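I'd been promised tea and an argument about crisps, and I got both. The woman behind the Kunus snack blog has eaten 265 kinds of crisp and scored every one (yes, there's a notebook!). I'm a ready salted girl myself, so we were never going to agree.

"Ready salted is just a potato with its coat on," she told me, before I'd even sat down.
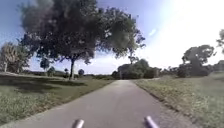 The vinegar years

Her love of vinegar started at her nan's in Yorath, where the chip shop gave away bags of scraps. "I'd drink what was left in the bottom," she said, and I believe her. My husband does the same with pickled onions and I have to leave the room.

She won't share a bag, either. Not at the pictures, not on a train, 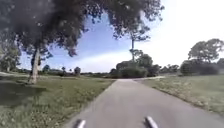

and certainly not with her boyfriend, who likes prawn cocktail and has been given his own cupboard. "We've lasted 2 years that way," she said. I thought that was rather sweet – mine just eats my crisps when I'm in the bath!

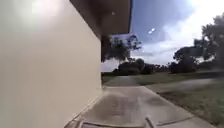
Is there a flavour you'd never try again?

"Pickled egg. I had it once, in Bulmont, and I gave the rest to my sister."

She still owes me a bag of ready salted.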